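Chapter 4
The Box

Trinstead Packing Manual, Second Edition

A cardboard box is the cheapest thing in most shipments and gets about as much thought as you would expect. People who will spend an afternoon choosing a vase will send it across the country in whatever was behind the refrigerator. This chapter asks you to look at the box for once, starting with the part that gives the most trouble, its flaps.

Corrugated board is paper with ambitions. Flat sheets are glued to either side of a wavy one, called the fluting, and the waves do the work. Press on a standing panel in the direction the waves run and it will put up a good fight. Fold it, and the waves crush along the line, which is what you want at a crease and nowhere else. A flap folded once on its crease is a hinge. The same flap folded wherever it happened to give way has two hinges, and will use the wrong one every time.

In Chapter 3 we met the Kudlow warehouse, where 796 cartons were taped shut before anyone asked what was supposed to be in them. The Quintanilla returns desk, which had 600 of its own to deal with, took a different view and opened everything by hand. Both places learned a good deal about edges. A cut edge is straight and shows its layers neatly. A torn one is ragged, with the plies parting company, and it belongs to somebody who couldn't find the knife.

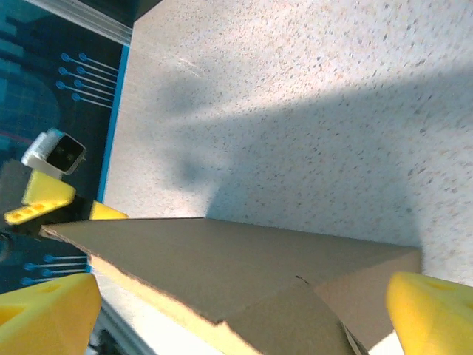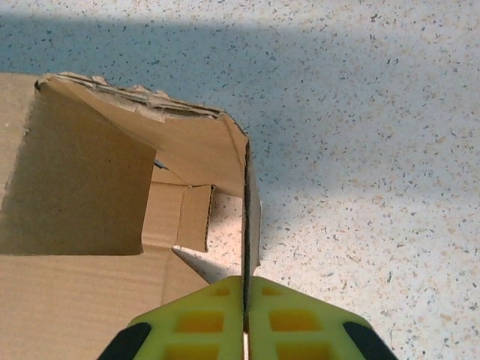
Figures 4.1 and 4.2. Brown cardboard, with flap.

Weradlow, in a letter about our first edition, objected that we were far too hard on torn flaps: a ragged edge costs you some looks and a bit of tape, the letter went, but a soft corner costs you the contents, and you gave corners one paragraph. We have given them a section this time (4.3), and have kept our opinion of torn flaps.

Before you read on, find a used box and a clear stretch of counter. Stand the box up and work each flap through its full swing, slowly, with your thumb on the crease. Then look along the cut edge until you can find the fluting. You will need the same box for the exercises in 4.2, so please don't put anything in it, and don't let the cat have it either.

4.1 Which Way the Waves Run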